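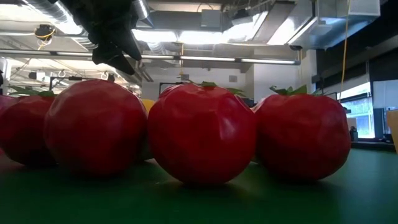
Fake produce that doesn't look like a dog toy?

floarea_stoica
Kitting out a pretend grocery stall for the Prarkden kids' corner, opening in July. Budget is 30 dollars for vegetables, which my husband points out would buy real ones. I want tomatoes first. Big, red, shiny, leaves on top, able to survive being thrown. Opinions?

rimham_ron
Shiny is the problem. Real tomatoes have a soft sort of glow. The glossy ones with flat spots look like they were carved by a jeweler.

beetlebrow
Disagree with Ron, as is tradition. Kids like shiny. From six feet away a few dents and facets read as "heirloom," and you can charge extra.

rimham_ron
Heirlooms aren't faceted. I have grown them. I have photos.

beetlebrow
We have seen the photos, Ron.

tuftless
Whatever you get, look at the leaves. Mine were glued on and within 2 weeks I owned 20 bald tomatoes and a drawer full of little green wigs. Get the kind where the top is molded in or wired.

floarea_stoica
The wigs are a real concern, thank you. Does table color matter? I have green paint left over from a fence.

beetlebrow
Dark green is great under red. Put something yellow behind them too, a pepper or a lemon, or it starts to look like Christmas.

rimham_ron
Plain wood. It's a market, not a pool hall.

tuftless
Ron, she already owns the paint.

floarea_stoica
Painting tonight. Ron, you may have the underside of the table in plain wood.

rimham_ron
Accepted. Sand it first.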